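We use cookies to make this site work better. Accept | Settings

Jurnimgate Community Kitchen Training: progress report to the Zulla Fund, second period

This report covers the work until the end of May. The first period was mostly about finding the rooms, and it was described in our earlier letter.

We now have 56 people registered in the course, in six groups. Two groups meet at 9 in the morning and the others after 5, as most participants have daytime jobs or children at school. Attendance was good in the first weeks and weaker when the weather became warm. Renato Layug has called the people who missed more than two lessons, and most of them came back.

The food hygiene part is finished for four groups. The other two started later and will take the test in the next period. We had a difficulty with the written test, which was too long for participants who read slowly. Dušan Baláž has made a shorter one with the same content, and the inspector accepted it.

Of the budget for this period we spent 2,264 euros. The largest cost was rent at the Mercado hall. Flour and vegetables were cheaper than planned, so around 1,000 euros remain in the ingredients line. We ask for your permission to move this money to childcare in the evening, which we did not foresee in the application.

The lessons on small selling are going slower than we wrote in the plan. Participants can cook well, but they find it hard to calculate a price per portion. We added one extra lesson on this, with steamed buns as the product, because the ingredients are few and the sum is easy to follow.
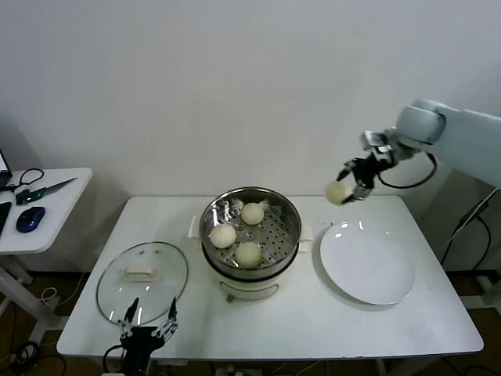 Consolacion Samonte wrote to us after reading the draft that the price lesson should come before the cooking lessons, and that she would like gas and rent included in the sum from the first day. We agree with the second point and will try the first with one new group.

For the next period we plan the remaining tests and a trial stall at the Mercado hall. The permit for the stall is requested but not yet received.

Auður Lauritsen, project coordinator

Contact | © Jurnimgate Community Kitchen Training | Back to top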